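March, early – notebook, correspondent bank screening

Spent the morning on the Trullach payments again. Trullach is a perfectly ordinary importer of bathroom fittings whose name sits two letters from something on the sanctions list, so every wire it sends stops with us and waits for a human. Today's human was me.

Queue at 8:40 stood at 1210 alerts. Cleared 13 before the first coffee, all false. At this rate I will be done when I retire.

Takumi Ishida reran last month's batch with the new Courtois list loaded and the match threshold dropped by 2 points. He wanted to see if we would catch the Stodel variants, where the sender writes the name in one field and the country in another and lets us guess. We did catch them. We also caught a yacht club, a dentist and our own pension fund.

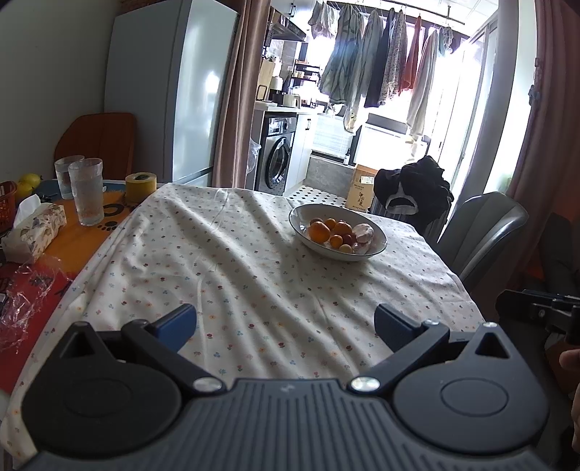 Hand-held gripper over a table with a bowl of fruit

Second run, after lunch: threshold back up, country field joined to the name before matching. Sample of 1000 payments, same ones as before. Stodel still caught. Dentist released. Pension fund still held, and I've decided to enjoy that until someone calls.

The Nindance file is harder. Three regulators have views on it and two of the views can't both be followed. Head office says freeze, the local branch says freezing would break local law, and legal has sent a memo that agrees with everybody in turn. I have put the payment in "pending", the only honest word in the whole system. Takumi thinks pending runs out after a set number of days and then releases on its own. Must check this before going home – if he's right, our policy on Nindance is currently a timer.

To do: ask the Courtois help desk why their list has the same man twice with different birthdays. Write up the joined-field rule so the night shift can copy it. Don't touch the threshold again without telling Takumi.

4:15 – he was right about the timer. Extended by hand, note left on the file.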